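Search this site Search Menu Topics

Filed under: Robot Learning / Data / Soft Objects

Posting some results from the cloth work at Prarden. Long thread. Short version: for folding and picking up soft things, where the demonstrations came from mattered more to us than how many we had.

The setup. We collect demos with a hand-held gripper, same finger geometry as the one on the arm, camera mounted behind the fingers. A person picks up a towel or a blanket with it, folds it, puts it down. The policy trains on the video plus the gripper width and the tool's path.

The full set is called Drevevov. 2,776 demonstrations, all cloth, all done in people's homes. Beds, sofas, kitchen tables, one ironing board that shows up far too often.

We also had an older lab set from January. One table, gray top, good lights, the same towels and throws over and over. 1,208 demonstrations. It was clean data and we were proud of it.

So the obvious comparison: take 1,208 demos at random from Drevevov, train the same network on each set for the same number of steps, and test both in rooms neither one has seen.

Task was grasp an edge of the item, fold it in half, release. 30 trials per room. A trial fails if the fingers close on the wrong layer, on the surface underneath, or on nothing.

Home policy was better in every test room. The gap was small on a bare tabletop and large on anything already covered with fabric. I expected a gap. I did not expect it to be nearly all in the covered rooms.

We went back through the failures by hand. The lab policy mostly fails before the fold even starts. It goes for the strongest line it can see. On a plain table that is usually the edge of the towel, so it looks smart. Put a bedspread under the towel and the strongest line might be a seam in the bedspread.

Once it has two layers in the fingers it keeps going. It has never seen a demo where a person lets go and tries again, because in the lab we threw those out as bad takes. That was a mistake on our part – we keep them now.

Things that did not help much: color jitter, random crops, pasting textures onto the lab table. Pasted texture doesn't move when the cloth gets pulled. Real covers do, and the network seems to use that.

Things that helped: more rooms. We trained on the same number of demos drawn from 10 homes and then from all of them. Same total, more homes, fewer wrong-layer grasps. After that we tried adding more demos from the same 10 homes and the curve was close to flat.

Wrong-layer grasps are the number I watch most now. A tablecloth under the thing you want is close to the worst case, and white on white is harder again. The shaggy white fleece bunched up between the finger pads is sitting on a white cloth crossed by a grid of openwork lines, with embroidery on top of that, including a gold oval the fleece partly covers. Nearly every strong line there belongs to the cloth underneath. The fleece has a fold ridge and some shadow, and the policy has to work from those.

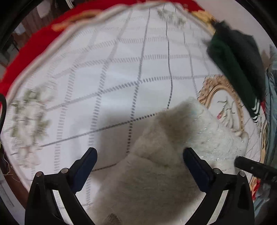 Contact timing is the other hard part. With thick pile, the fingers touch fibers well before they touch anything they can hold. People doing the demos push in deeper before closing. The lab policy closes early and comes up with a pinch of fluff. Our lab throws were all thin, so no surprise there.

We labeled closing depth on a subset and gave it to the network as an extra target. Helped on fleece, did nothing on flat cotton, hurt a little on knits. Leaving it out of the main model for now.

Speed matters too. People move the tool fast between grasps and fine detail smears. We tried dropping the blurriest stretches before training and results got slightly worse, so they stay in.

Compute, for those who asked: each run took around 10 hours on one machine. Same network for everything in this thread. The training code is a light fork of Trornix with the action head swapped out.

Limits. One arm, one gripper shape, half folds only. Oei, our two-arm setup, is not part of any of this. Test rooms were picked by us, and they lean toward rooms with a lot of fabric in them.

Next is sheets. Fitted ones last.

Write-up with the per-room table goes up on the project page once the plots are redone. Replies open.

20 October 2023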